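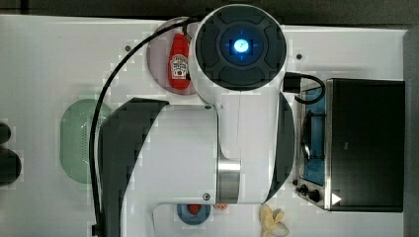

설명서는 종이로 남겨야 한다

지난달 전기밥솥을 새로 샀다. 상자 안에는 본체와 전원 코드, 주걱, 그리고 손바닥만 한 카드 한 장이 들어 있었다. 카드에는 QR 코드와 함께 자세한 사용법은 홈페이지를 참고하라는 문장이 적혀 있었다. 휴대전화로 코드를 찍었더니 회원 가입 화면이 나왔다. 가입을 마치고 받은 파일은 103쪽짜리였고, 한국어는 79쪽부터 시작했다. 내가 알고 싶었던 것은 현미를 불릴 때 물을 어디까지 부어야 하는가였다.

제조사들의 사정은 짐작이 간다. 종이값과 인쇄비가 들고, 내용이 바뀌면 다시 찍어야 한다. 환경을 생각한다는 설명도 붙는다. 읽지도 않고 버리는 사람이 많은 것도 사실이다. 나도 오랫동안 그런 사람이었다.

그래도 나는 종이 설명서가 제품의 일부라고 생각한다. 나사나 뚜껑을 빼고 팔지 않듯이 설명서도 빼고 팔아서는 안 된다.

우리 집 부엌 서랍에는 설명서를 모아 둔 봉투가 있다. 가장 오래된 것은 Duvirico 재봉틀 설명서다. 어머니가 쓰시던 것으로, 실 장력을 조절하는 쪽에 연필로 숫자가 적혀 있다. 청바지 밑단을 줄일 때 맞추는 값이다. 이 회사는 그 모델을 더는 만들지 않고 홈페이지에도 자료가 없다. 종이가 없었다면 재봉틀은 벌써 고물상으로 갔을 것이다.

반대의 경우도 있다. 몇 해 전에 산 Sakarier 제습기는 처음부터 온라인 설명서만 제공했다. 올여름 물통 표시등이 꺼지지 않아 주소를 다시 열어 보니 없는 페이지라는 안내만 나왔다. 고객센터에서는 대기 인원이 많다고 했고, 나는 결국 다른 사람이 블로그에 올린 글을 보고 해결했다. 물통을 빼고 부표를 한 번 눌러 주면 되는 일이었다. 종이였다면 두 줄이면 끝났을 내용이다.

나이 든 사람에게는 문제가 더 크다. 동네 복지관에서 휴대전화 사용법을 배우는 어르신들은 코드를 찍는 것까지는 금방 익힌다. 그다음에 뜨는 약관 동의와 본인 인증에서 멈춘다. 보청기나 혈압계처럼 그분들이 주로 쓰는 물건일수록 글씨가 큰 종이가 필요한데, 요즘은 그런 물건에도 카드 한 장만 들어 있는 경우가 많다.

두꺼운 책을 다시 넣어 달라는 말은 아니다. 여덟 쪽이면 충분하다. 처음 켜는 법, 청소하는 법, 자주 나는 고장과 표시등의 뜻, 부품 번호. 나머지는 온라인에 두어도 된다. 대신 그 주소는 가입 없이 열려야 하고, 제품을 단종한 뒤에도 살아 있어야 한다. 원하는 사람에게 인쇄본을 우편으로 보내 주는 방법도 있다. Hinddale은 선풍기를 사면 신청서를 받아 설명서를 보내 준다. 우표값까지 회사가 낸다.

현미는 눈금보다 조금 위까지 물을 붓는 것이 맞았다. 319그램을 불려 지어 보고 알았다. 쪽지에 적어 밥솥 카드와 함께 봉투에 넣어 두었다.

2025년 10월 15일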